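Plestier, le 24 août 2023. Bonne nouvelle, notre club d'élèves emmène son projet Corer à la finale de Kikerthorpe !

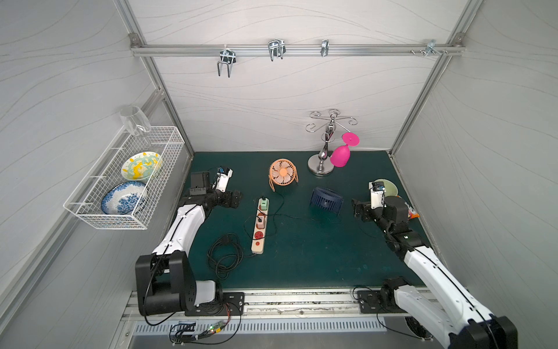
Les deux bras de Corer dans leur cellule

On y travaille depuis mars, et je suis vraiment fière de l'équipe (fatiguée aussi, un peu).

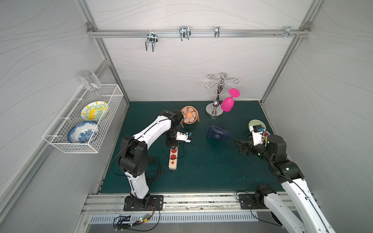

Qui peut rejoindre le club ?
Tous les élèves de Plestier, débutants compris, dès la rentrée.

Il nous reste 4 épreuves à préparer, et les branchements nous donnent
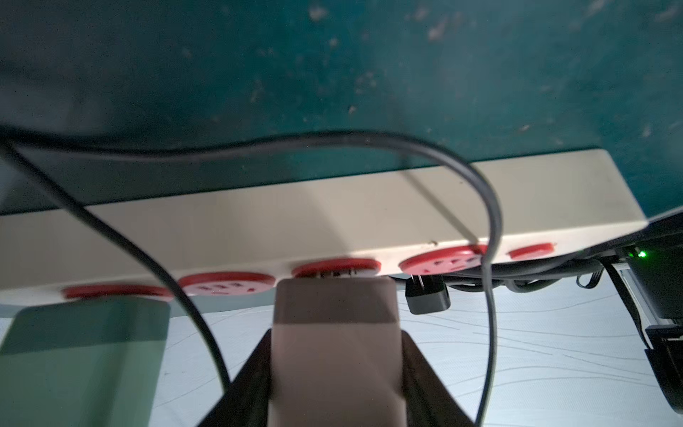
encore du fil à retordre, alors on continue tout l'été !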